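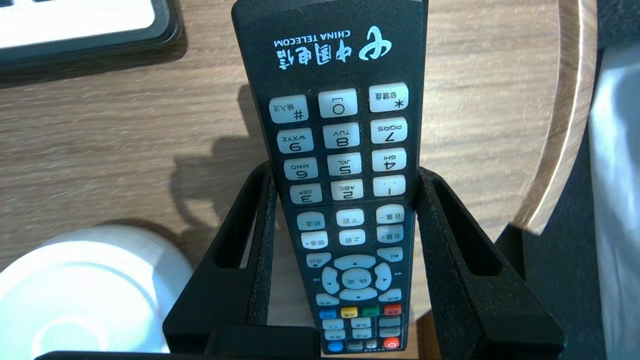
Mando a distancia en su soporte, puesto 3.

Lista de comprobación tras incidencia: celda doméstica, brazo con pinza
Instalación: Mondora, sala de pruebas
Tarea: recogida y devolución de mando a distancia
Software de control: Levby
Motivo: parada por exceso de fuerza durante la devolución del mando al soporte
Periodo: febrero

Resumen de la incidencia
En la serie de 1.000 ciclos programados, el brazo se detuvo en el ciclo 965 con la alarma de fuerza en la muñeca. El mando había entrado torcido en el soporte y la pinza siguió bajando hasta que saltó el límite. No hubo daños personales. El soporte se desplazó sobre la mesa y el mando quedó marcado en un canto. La serie se dio por interrumpida y no se reanuda hasta cerrar los puntos pendientes de esta hoja.

1. Parada y consignación
1.1 La seta de emergencia corta la alimentación de los motores: CONFORME
1.2 El rearme exige acción manual en la consola: CONFORME
1.3 El brazo mantiene la postura al perder tensión: CONFORME CON OBSERVACIÓN
Comentario: cede un poco en el codo antes de que entre el freno. Está dentro de lo que admite el manual, pero conviene medirlo otra vez en la próxima revisión.
1.4 Registro de alarmas exportado y guardado: CONFORME

2. Pinza y muñeca
2.1 Dedos sin holgura apreciable a mano: CONFORME
2.2 Tornillería de la muñeca al par indicado: NO CONFORME
Comentario: un tornillo flojo. Se aprieta y se marca con pintura. No explica por sí solo la desviación.
2.3 Límite de fuerza en el descenso: NO CONFORME
Comentario: el valor cargado era el de la tarea anterior, más alto. En Levby el límite no se actualiza al cambiar de receta si no se recarga el perfil completo. Se corrige y se añade el paso a la hoja de arranque.
2.4 Cámara de muñeca, calibración: PENDIENTE

3. Soporte y pieza
3.1 Soporte fijado a la mesa: NO CONFORME
Comentario: estaba apoyado sin fijación. Se pide a McGrath una base con tope. Mientras tanto no se ejecuta la devolución en automático.
3.2 Forro interior de las paredes en buen estado: CONFORME
Comentario: sin desgarros. El forro frena la entrada del mando si llega girado, y eso ayuda a que suba la fuerza.
3.3 Orientación del mando al introducirlo: CONFORME CON OBSERVACIÓN
Comentario: la receta no distingue qué extremo va hacia abajo. El de la marca China Telecom queda arriba y es el más ancho. Hay que dejar una sola orientación válida por escrito.

4. Cableado y entorno

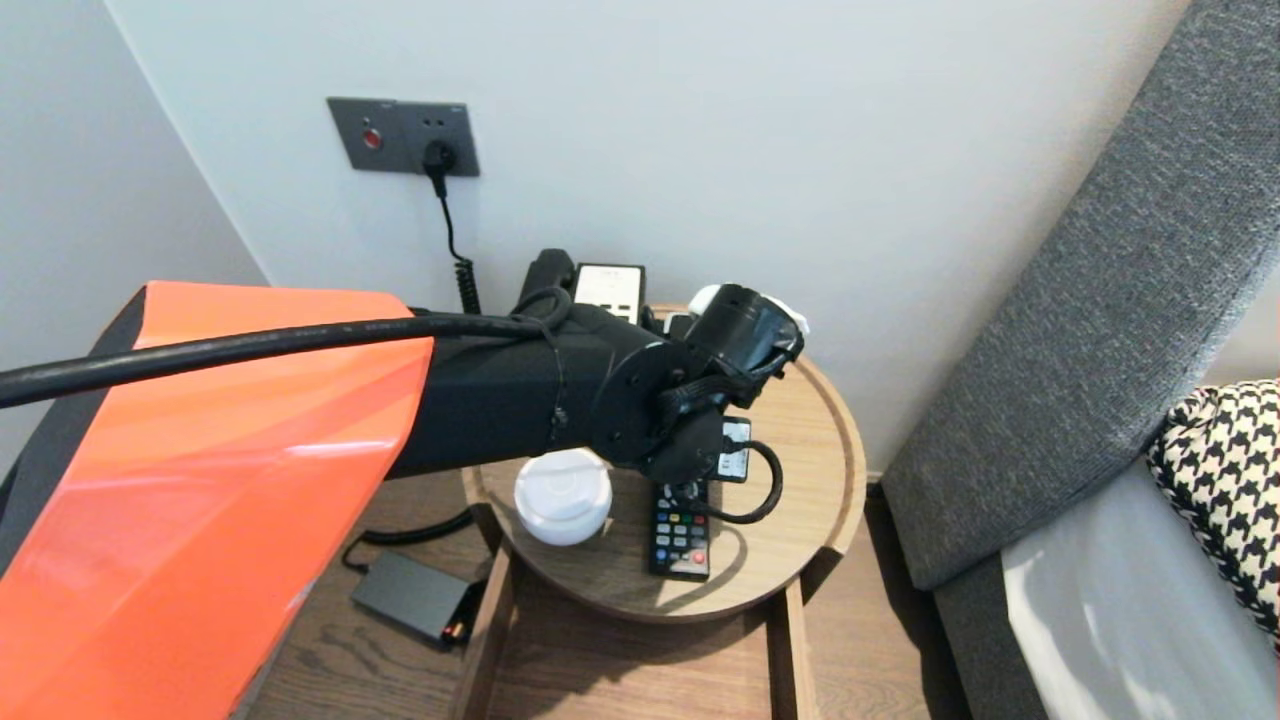 El recorrido de cables es el punto que más preocupa de toda la revisión, aunque no causara la parada. Un tirón en la muñeca a mitad de descenso daría la misma alarma y costaría distinguirlo en el registro. El cable negro fino que asoma bajo la pinza forma un bucle suelto sobre la mesa, junto al mando, y puede engancharse en los dedos al cerrar. También hay que recoger el que va por el suelo hacia el adaptador, a un lado de la mesa.

4.1 Cables del brazo sujetos en todo el recorrido: NO CONFORME
4.2 Cables fuera del volumen de trabajo de la pinza: NO CONFORME
4.3 Adaptadores fuera del suelo: NO CONFORME
Comentario: se instalará canaleta. Material pedido a Zoltevent.
4.4 Objetos ajenos a la tarea retirados de la mesa: NO CONFORME
Comentario: el recipiente blanco se guarda antes de cada serie.
4.5 Distancia al sofá y a la pared en todo el recorrido: CONFORME
Comentario: comprobada a velocidad reducida con el brazo extendido.

5. Condiciones para reanudar
Perfil completo recargado y límite de fuerza leído en pantalla antes de arrancar.
Soporte fijado con la base nueva.
Puntos 4.1, 4.2 y 4.3 cerrados.
3 devoluciones seguidas a velocidad reducida, con una persona junto a la seta y sin alarmas.
Calibración de la cámara de muñeca repetida y archivada.

Resultado de la inspección: NO APTO para funcionamiento automático. Se permite el movimiento manual a velocidad reducida.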